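Manos que cambian de sitio

La automatización llega al taller de herramientas de Aguiar y obliga a repensar turnos, oficios y responsabilidades

Aguiar, 10 de diciembre de 2024

El centro de preparación de herramientas de Clisix abastece a 219 equipos de mantenimiento repartidos por toda la comarca. Durante años, la tarea de revisar, clasificar y devolver cada útil a su bandeja recayó íntegramente en la plantilla del turno de mañana. Desde noviembre, una parte de ese trabajo se ensaya en una célula con brazos robóticos, dentro de un programa interno que la empresa ha denominado Stiltitden.

La dirección insiste en que el proyecto no persigue reducir personal. El acuerdo firmado con la representación de los trabajadores garantiza los 171 puestos del centro durante toda la fase de pruebas y prevé 18 plazas de formación para quienes deseen pasar a la supervisión de las células.

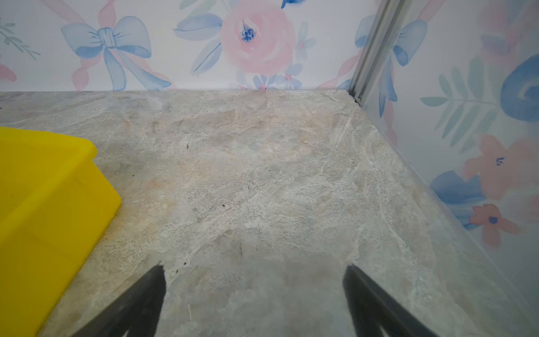 La elección de la tarea respondió a un criterio ergonómico. El servicio de prevención había señalado la clasificación manual como una de las primeras causas de molestias en muñeca y hombro. Se trata de un gesto breve, repetido unas 300 veces por jornada, que apenas deja margen para la pausa. Las personas asignadas al programa dedican ahora buena parte de su horario a guiar los brazos, anotar los fallos y decidir qué movimientos merecen repetirse.

El cambio no ha sido sencillo para todos. Varios empleados con larga antigüedad manifestaron en las reuniones de seguimiento que observar cansa de otro modo que hacer, y que la atención sostenida ante una pinza exige descansos que el calendario anterior no contemplaba. La empresa ha aceptado revisar las rotaciones – una petición que figuraba en el acta desde la primera semana.

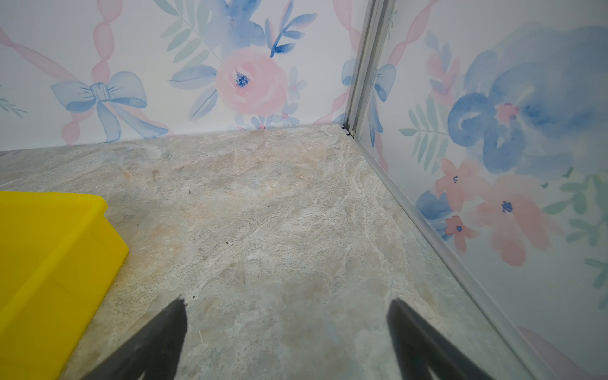 Un oficio que se aprende dos veces

La formación se imparte en las instalaciones de Drelimholm, donde los participantes alternan el aula con la práctica. El programa comienza por lo elemental: cómo acercar la pinza a un objeto, con qué apertura y desde qué lado. Un destornillador colocado en diagonal dentro de una bandeja amarilla basta para ocupar una sesión completa, puesto que el mango y la varilla piden agarres distintos.

En ese terreno, la experiencia de la plantilla ha resultado valiosa. Quien ha manipulado herramientas durante media vida reconoce de inmediato un agarre inseguro, y sus indicaciones se incorporan al registro de cada jornada. El convenio en negociación propone que esa aportación se reconozca como categoría profesional propia, con su correspondiente complemento salarial. 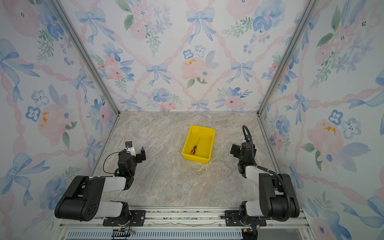
Lo que queda por acordar

Permanecen abiertas dos cuestiones. La primera atañe a la propiedad de los registros generados por los trabajadores durante el guiado de los brazos; la segunda, al destino de quienes no deseen reciclarse. Para estos últimos se estudia mantener una línea manual, destinada a las piezas delicadas y a los pedidos urgentes.

Las partes volverán a reunirse al término de la fase de pruebas. Hasta entonces, el turno de mañana conserva su horario y la clasificación seguirá repartida entre la línea manual y la célula.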